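4. Clearing the floor

1. Pick up anything lying on the carpet before you unpack the Serstead shelf.
2. Keep the cartons at least 30 inches from where the shelf will stand.
3. Vacuum the carpet and let it settle for 20 minutes.

Note: On deep carpet, fit the 2 wide feet from bag 1241.

Caution: Do not drag the base across the carpet. Lift it.
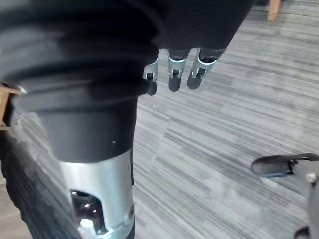

Areeba Rajput: The wide feet left dents in my carpet by Monday. I put felt pads under them and would add that to step 3.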